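Can a machine clear a cluttered table yet?

Posted in Home & Chores, Tue 1 February

Torunn Hägglund
Okay, so my brother-in-law swears I'll have a robot tidying my place by December and I said no way, not with the stuff we leave lying around! I don't mean vacuuming (we've had a robot vacuum for years, it's fine). I mean picking things up off a table, knowing what's trash and what isn't, and wiping down after. Is anybody near Nedunton running something like that at home? Or is it all still demo videos?

Roland Yeoman
Not yet, in my opinion, and I've spent way too many weekends on this. I have a little arm from Mindier bolted to a bench in the garage and it sorts sockets pretty well as long as I lay them out the same way each time. Move the tray and it's lost. A house table is so much harder. Bottles are okay if they're standing up, but one lying on its side wants to roll, and a mug means finding the handle first. Then there's soft stuff like tissue packets, which my arm either squashes or drops. I ran 48 tries on tissues and got 2 clean pickups, so yeah. And picking up is the easy half! It still has to know the detergent doesn't live next to the family photo. I'd hold off on buying anything unless you like tinkering.

stulow67
just get the Eskola one, my cousin has it and loves it. not sure if it does tables though

Roland Yeoman
Torunn, if you want to settle it with your brother-in-law, give him a table like this one and ask which thing the robot should grab first, and where it goes. I'd start with the purple water bottle and leave the gift bag for last.
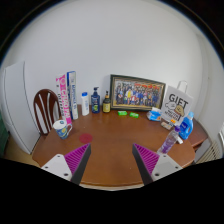 More in Home & Chores

Robot vacuum keeps eating the rug fringe
Does anyone's laundry folder handle fitted sheets?
Quietest dishwasher for a small kitchen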